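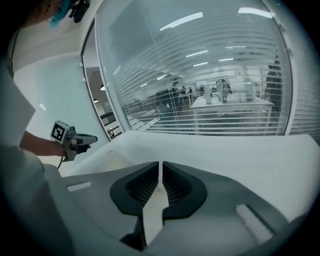
Hotel hairdryers: bring your own or trust the room?

Print this page | E-mail this thread to a friend

Search the boards: keyword, username, all dates, Go

Posted Mon 3 June
raelene_mck

Hi all, long time reader, don't post much. We've got four nights booked at Istovstead in September for my cousin's wedding and I'm having the hairdryer argument with myself again. Hand luggage only, two of us, and I've got hair down to my waist that takes forever. The website says "hairdryers available", which could mean anything! In the drawer, on the wall, or one behind reception for the whole building?

My own one is a big heavy thing and takes up half the bag. Do I take it or do I risk it? I need to look decent for the photos (I'm doing a reading, gulp).

Raelene

Reply
myrtlew

Take it. Always take it. I've stayed in a lot of places over the years and the wall ones with the hose are like having somebody breathe on your head. I went to a christening once with a wet fringe and it's in every single photo.

Reply
grenton_tsehay

I'm going to disagree with Myrtle there, sorry Myrtle! Things have got a lot better. The last three places I've stopped at all had a proper one in a bag in the wardrobe. My sister works on the desk at a hotel in Grenton and she says they swapped all the wall ones out, 70 rooms, and the complaints dried up (her joke, not mine).

Just ring and ask them what wattage. If they can't tell you, ask what make it is and look it up yourself.

Tsehay

Reply
myrtlew

Well I did ring once and the lad told me it was "a normal one". So that was a great help.

Reply
RochelleB

The little cloth bags are my favourite thing about hotels, I don't know why. I like opening the wardrobe and finding one with the drawstring all done up neatly, as if it's a present.
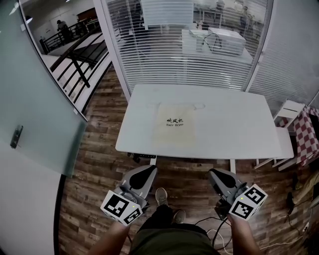 I always check in the bag the minute I get in the room though, before I've even taken my shoes off. Twice now I've had one with no nozzle, and once the bag had an iron lead in it and nothing else. If you find out at five in the afternoon there's time for them to bring you another. If you find out at eight in the morning with a wedding at eleven you're queuing behind the whole bridal party.

Raelene, is it the old part of Istovstead or the new bit by the car park? The sockets in the old part are nowhere near the mirror. I ended up doing my hair sat on the floor by the door.

Reply
raelene_mck

Oh no, I think it's the old part! It said "character room" on the booking. Is that bad?

Reply
RochelleB

It's lovely, just take an extension lead. And slippers, the floors creak like mad and you'll feel guilty at night.

Reply
ingrid_e

Has anyone got one of those Cindard folding travel ones? I bought mine for a cruise and it weighs 809 grams on my kitchen scales, which I thought was a bit cheeky for something with "travel" on the box. Dries fine. It does get that hot dust smell if you leave it on high too long.

Reply
grenton_tsehay

809 grams! That's nearly a bag of sugar, Ingrid. I'd rather have the extra pair of shoes.

Reply
ingrid_e

I'd rather have dry hair, Tsehay. We can't all get away with a crop :)

Reply
myrtlew

Quite right Ingrid.

Reply
raelene_mck

Right, I rang them this afternoon. The lady was very nice and went off to look for me. There's one in every room, in the wardrobe, and she thinks it's 2000 watts but the label had rubbed. She's putting a note on our booking for a spare as well. So I'm leaving mine at home and packing an extension lead, and if I'm stood up there doing my reading with a wet head then I know who to blame (Tsehay).

Reply
myrtlew

I'd still take it.

Reply
RochelleB

Have a lovely time! Let us know what the breakfast's like, they'd run out of mushrooms both mornings when I was there and I've never quite got over it.

Thread views: 1363

Print this page | E-mail this thread to a friend

Contact us | Copyright the board owners and individual posters | Back to top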